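ハンドグリッパーの予算がまとまらない

11月7日

来期の機材予算の締め切りが近い。9月に出した最初の案は、きれいに差し戻されてきた。赤字で一言「なぜ2台?」とあった。1台だと壊れた日に全員がお茶を飲むからです、と書いて再提出したら、今度は「お茶の費用は計上しないこと」と返ってきた。こちらの冗談が通じたのか通じていないのか、いまだに判断がつかない。

うちがやっているのは、家の中の布ものを手持ちグリッパーで扱って、その動きを記録する仕事である。ロボット本体を買う話はまだ先で、いまは人間が握って動かす道具のほうを揃えている。ロボットより先に人間の手首の予算が要るというのは、入社したときには想像していなかった。

候補は二つに絞った。Selbergの現行品は1台3251ユーロ。Urierのほうは2287ユーロ。数字だけ見れば会議は五分で終わる。ところがUrierは指先の交換パーツが別売りで、1組50ユーロする。Selbergは40ユーロで、しかも最初から予備が何組か付いてくる。布を挟む仕事だと指先は消耗品だから、ここを甘く見ると年度の後半に泣く。去年泣いた。

表計算に全部入れて比べてみると、本体の差はほとんど埋まらない。交換パーツを山のように使ってもUrierのほうが安い。なのに私はSelbergが欲しい。握りが軽いからだ。予算書に「軽いから」と書くと子どもの作文になるので、「長時間作業における負担の低減」と書いた。同じことを言っているのに、漢字が増えると急に通りそうな顔をする。

納期も悩ましい。Selbergの窓口はClarkumgateの営業所で、問い合わせると返事は早いが、中身はいつも「確認中」である。Urierは返事が遅く、来たと思ったら見積書の宛名が別の会社だった。どちらを信用するかという話になると、もう占いに近い。

それから、誰も欄を作ってくれない費目がある。練習用の衣類と寝具だ。研究用の布見本などという立派なものは要らない。普通の服と普通の毛布でいい。むしろ、にぎやかな柄の上に暗い色の服が一枚、というくらいが現場らしい。予算書の分類では「消耗品」か「備品」か「福利厚生」か、経理と三往復した。毛布は福利厚生ではないらしい。

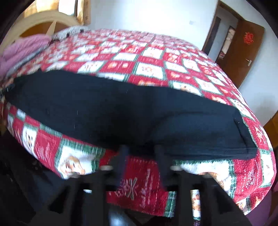

Sengarからはコメント欄にこんな指摘をもらった。本体の値段ばかり比べているが、修理に出しているあいだの代替機はどうするのか、そこを見積もりに入れないと2台目の理由が弱い、とのこと。まったくその通りで、お茶の話よりよほど説得力がある。両社に代替機の貸し出し条件を聞くメールを出した。Clarkumgateからは、もう返事が来ている。確認中だそうだ。

とりあえず次の案は、Selbergを1台、Urierを1台という折衷にするつもりでいる。指先のパーツに互換性がないので在庫が二種類になり、棚も二段要る。棚の費目はまだ調べていない。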